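Evaluating the Cidedby Tabletop Simulation Kit for an Introductory Manipulation Course
Final project report, Robotics Applications II
Annag Purves, Andville Technical College
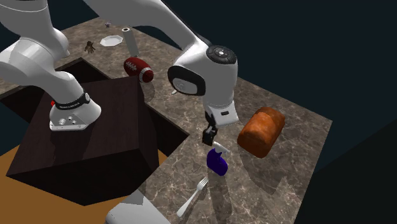 Figure 1. Simulated arm at the counter, gripper beside the spray bottle.

1. Purpose

The department is deciding whether to pay for a second year of the Cidedby kit. Cidedby is a software package that gives each student a simulated arm, a set of household objects, and a task editor. My project was to use it the way a second-year student would and report on whether it is worth keeping. I was not asked to compare it with other packages.

2. What the kit includes

The license covers one arm model, three room layouts, and an object library. Tasks are written in a short text file that names the object, the start area, and the goal. The counter layout is the one I used most. In Figure 1 the bottle shares the counter with a loaf of bread, a fork, a football, a plate, and a paper towel roll. The editor picks a mix like this from the library unless you lock the list.

Support comes from the reseller, Drummond. They answered both of my emails by the next working day.

3. Method

I installed the kit on a lab computer in the Uster building and followed the printed guide without help. I then wrote a single task, "pick up the spray bottle and place it on the plate," and ran it 2000 times with a new object layout for each run. The controller was the sample one that ships with the kit. I changed only the approach height and the grip width.

A run counted as a success if the bottle was on the plate when time ran out. Bottles that had tipped over on the plate were counted too. My advisor questioned this and I agree the rule should be stricter next time.

4. Results

With the default settings the sample controller succeeded in 1038 runs. I repeated the full set with a higher approach and the number went up to 1070. That is a small change and I would not claim much from it.

I watched the replays of 50 failed runs. Most of them failed at the grasp. The fingers closed too near the nozzle and the bottle turned and slid out. In a smaller group, the arm bumped a neighboring object on the way down, usually the bread. A few failures came from the plate being out of reach, and I think the layout generator should reject those.

5. Problems with the product

Installation took most of an afternoon. Step 2 of the guide refers to a menu that was renamed in the current version. Shadows can be turned off to speed up the runs, but the setting goes back to on each time the program restarts. Object weights are listed in the library but cannot be edited under the student license.

6. Recommendation

I recommend renewing for one year. The task files are easy to read and a student can have a first run working in one lab period once the software is installed. Before the fall course, the lab should write its own install sheet and ask Drummond about the weight setting.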